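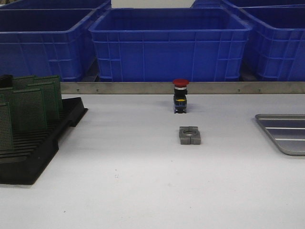
**¿Qué se compra exactamente cuando se compra una célula de manipulación «lista para usar»?**

Se compra un brazo, una pinza, un controlador y una cantidad apreciable de trabajo pendiente. El folleto enumera los tres primeros elementos; el cuarto lo aporta el cliente.

## Tema 4. Evaluación de un kit comercial: Oria

Apuntes de clase, 3 oct 2026

El kit Oria, de la casa Hovland, se vende como solución para laboratorios docentes y talleres pequeños. En este tema lo tratamos como lo trataría un comprador con poco presupuesto y buena memoria.

### 4.1 Lo que promete el catálogo

- Puesta en marcha «en una mañana». El catálogo no precisa de qué mes.
- Repetibilidad suficiente para sacar placas de circuito de un soporte ranurado.
- Biblioteca con 151 rutinas. En la revisión de febrero usamos cuatro, una de ellas para volver al origen.

### 4.2 Piezas de trabajo

Conviene probar con objetos que se parezcan poco entre sí. Las placas perforadas verdes, de pie en una gradilla negra, exigen entrar en vertical y con poco margen lateral. El bloque gris con agujero central y ranura plantea otro problema: la pinza puede cogerlo por las caras o por el hueco, y el manual recomienda ambas cosas en páginas distintas.

La bandeja de aluminio parece el destino fácil. Tiene el borde elevado y el fondo con nervios paralelos, así que la altura de suelta se mide sobre el nervio — quien mida en el valle ya nos contará.

### 4.3 Parada de emergencia

La seta roja se coloca al alcance de la mano del operador y fuera de la trayectoria programada. Antes de cada sesión se pulsa y se comprueba que el brazo se detiene. Leer en el manual que se detiene no cuenta como comprobación.

### 4.4 Protocolo de prueba

1. 100 ciclos por pieza, sin reajustar entre ciclos.
2. Se anota todo fallo, incluidos los que «no cuentan».
3. Las piezas de Podcombe y las de Dutgate se ensayan por separado. Sus tolerancias no coinciden y sus distribuidores tampoco.

Para el informe: máximo 600 palabras, con tabla de fallos y una recomendación de compra, alquiler o espera. La expresión «solución integral» resta puntos.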